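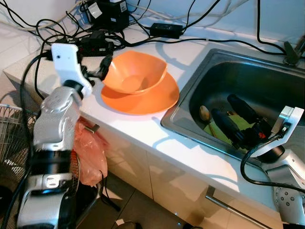 An orange bowl on an orange plate, on the counter beside a stainless steel sink.

How a Kitchen Sink Works

A kitchen sink has one main job. It holds water while you use it, and then it gets rid of the water without letting smells or gases back into the room. Most of the parts that do this are hidden under the counter. This page explains the parts you can see first, and then the parts you can't.

The basin

The basin is the deep part. Some sinks have two basins side by side, and some have one. The floor of a basin looks flat, but it slopes slightly toward the drain. If it were level, a thin layer of water would stay behind each time the sink was emptied.

The rim is the metal edge around the top. On many sinks the rim rests on the counter and carries the weight of the basin and everything in it. Water is heavy. One liter of it has a mass of one kilogram, so a basin with 20 liters of water in it carries an extra 20 kilograms. A bead of soft sealant goes between the rim and the counter. It stops water from running down into the cabinet.

Why stainless steel?

Ordinary steel is mostly iron. When iron meets water and air, it rusts. Stainless steel is iron mixed with other metals, and the important one is chromium. Chromium reacts with oxygen in the air and makes a very thin, clear layer on the surface. Water can't easily get through it. If the metal is scratched, more chromium reacts with the air and the layer forms again.

A brushed finish has many tiny lines in it, all running the same way. The lines are made with a rough belt or pad at the factory. They scatter light, so small scratches from forks and pans are harder to notice than they would be on a mirror finish.

The counter next to the sink

The space beside a sink is used for dishes waiting to be washed or put away. Putting a bowl on a plate saves room. The two together take up only as much counter as the plate does. The wider, heavier dish should always be at the bottom. A stack tips over when its center of gravity moves past the edge of its base, and a wide base makes that harder to do.

Dishes have shapes that match their jobs. A bowl is deep, with sides that keep soup or cereal from spilling. A plate is shallow, and its broad rim gives your fingers a place to hold it away from the food.

The drain and the trap

Under the drain hole is a short, straight pipe. Below that is a bent pipe called a trap. Many kitchens have a P-trap, named for the letter it looks like when it is turned on its side.

The bend in the trap always holds a little water. When you empty the sink, new water pushes the old water out, and the last of the new water stays in the bend. This water is called the seal. Sewer pipes contain gases that smell bad and can be harmful, and the seal blocks them. In a sink that is not used for a long time, the seal can dry up. Running the faucet fills it again.

After the trap, the pipe joins a larger one inside the wall. It also connects to a vent, a pipe that usually goes up through the roof. The vent lets air into the drain. Without it, water rushing down the pipe could pull the seal out of the trap behind it.

What should not go down the drain

Cooking fat is liquid when hot. It cools in the pipe, turns solid, and sticks to the sides. Over months the opening gets narrower. Coffee grounds and rice also collect in the bend. Scrape plates into the trash or the compost bin before washing them.

Try it: a model trap

You need a clear, flexible tube, a funnel that fits one end, a cup of water, and food coloring.

1. Put the funnel in one end of the tube.
2. Bend the tube into a U shape, then bend the other end over and down, into an empty bowl.
3. Ask someone to hold the bends still.
4. Pour colored water slowly into the funnel until some comes out the far end. Stop pouring.
5. Look at the bottom of the U.

Colored water should remain in the U. Now pour in a different color, a little at a time, and watch what comes out first.

Words to know

Basin: the deep part of a sink.
Chromium: a metal mixed with iron to make stainless steel.
Seal: the water that stays in a trap.
Vent: a pipe that lets air into the drain.

Text by Kidus Abdella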